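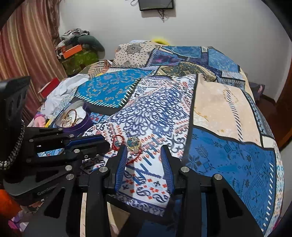 I bought the Katcombe clip-on screen filter in July, after a spring of squinting at my monitor with the window behind me, and I've had it up nearly every working day since then. It cost me $89 for the 23-inch size, plus $10 for the spare mounting tabs, which I'd tell anybody to get because the ones in the box are a bit stingy.

Putting it on was easier than I feared! You peel the film off both sides (do it slowly, and keep the cat out), hang the sheet from the top tabs and let it settle before you press the bottom ones in. I got one speck of dust behind mine and I've decided to live with it.

The glare is so much better. Afternoon sun used to wipe out half my spreadsheet and now I just keep typing. Colors do go a touch warm – if you edit photos you'll want to lift it off first – and the picture is a little dimmer, so I turned my brightness up a couple of notches.

I had the Omia one before this, and it was fine for a while, but it scratched if you so much as looked at it with a paper towel. The Katcombe sheet feels stiffer and still wipes clean with a damp cloth and a drop of dish soap.

My only real grumble is the tabs, which are gray and show up against a black monitor. I ordered from Ramia and it came packed flat between two boards, with no bent corners.

Posted 27 October 2024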